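3.2 Linking of the parish records

The Garkley register contains 588 baptism entries, and for 300 of them we could find a marriage of the parents.
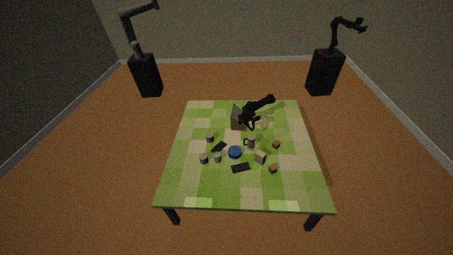
The surname Acuña was written in 14 different forms, so we compared also the name of the mother and the village. Two entries with the same father were joined only when both agreed — otherwise they stayed separate. The Pikow branch is treated in the same way.

Figure 2. Room with a square table and two black pedestals.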